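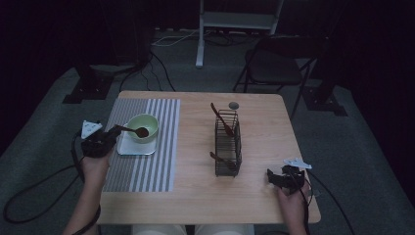
**Re: Arroz para caldo, qual marca vocês usam?**

**agbeko_21**
Boa tarde a todos. Moro no Brasil há 5 anos e ainda tenho dificuldade com o arroz. Quero fazer um caldo grosso, tipo papa salgada, para o jantar de sábado. Comprei um pacote Sinorico, mas os grãos ficaram inteiros. Uso 500 g para 2 litros de água. Será que eu faço algo errado?

**panela_velha**
É pouca água. Para essa quantidade de arroz, eu coloco até 5 litros. E fogo baixo, sem pressa.

**kiris**
Discordo da água. O problema é o arroz, Sinorico é parboilizado. Compra o Nerketti de grão curto, desmancha muito melhor.

**panela_velha**
> Sinorico é parboilizado

Só o do pacote amarelo. O outro é branco comum e serve.

**agbeko_21**
Fui verificar na cozinha e o meu é amarelo. Agradeço aos dois. Posso deixar o grão de molho na véspera, ou isso estraga o sabor?

**kiris**
Pode, mas na geladeira.

**panela_velha**
Eu não deixo. Lavo uma vez e vai direto para a panela. O gengibre só no final, senão amarga.

**kiris**
Gengibre no final não dá gosto nenhum. Eu ponho no começo, em fatias grossas, e tiro antes de servir.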